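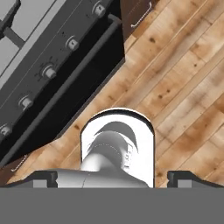

4.2 Turning the hob off

Figure 3. Simulated kitchen, view from the wrist of the arm with the gripper open. The range, with its row of control knobs, is at upper left.

The second group of chores concerns the cooker. Turning off a burner is a small job that most people do without looking, and it was the one our panel of householders in Drilthorpe most often asked for when we spoke to them in September. It is also a fair test of what a machine can do at present, as it needs the right knob to be found, gripped and turned by the right amount, and the rest left alone.

All trials in this section were run in the Havedbridge simulator. Each began with the arm at a random point over the floor in front of the range and with one burner set to on. The controller was told in a short sentence which burner to turn off. It was given 60 seconds. A trial counted as a success only if the named knob ended within 12 degrees of its off position and no other knob had moved.

We ran 75 trials with the Tomić controller and the same number with our own. The Tomić controller succeeded in 11. Ours succeeded in 38. Neither figure is good enough for use in a home, where a single missed burner matters a good deal more than a single missed cup.

Most of the failures came before any contact was made. The view in Figure 3 shows part of the difficulty. The knobs are alike in shape and colour and are spaced evenly along the dark panel, so that a controller which loses its place has little to help it recover. The markings around them are faint. The fifth knob is only partly in view, and from a slightly different starting pose it would be missing altogether. In such cases both controllers tended to count from the wrong end of the row and then carry on with confidence to a neighbouring knob.

The oven door handle caused a second kind of failure. It runs parallel to the control panel and lies between the panel and the open floor, and an arm coming in low will meet it first. Our controller struck the handle in nine trials. In four of these it closed its fingers on the bar and pulled, apparently treating the job as one of opening the oven. Begović found the same behaviour when the instruction was reworded, so we do not think the wording is to blame.

Once a knob had been gripped, results were better. Both controllers turned it in the correct direction nearly every time. The remaining errors at this stage were of stopping too early, and a second attempt within the time limit usually put them right.

We also tried raising the starting height of the arm. This cut the number of handle strikes to two but made the approach slower, and more trials ran out of time. Babić and Mladenović are now testing a short pause before the approach, during which the arm looks along the whole row. Their results on the Pivska kitchen set are given in Section 5.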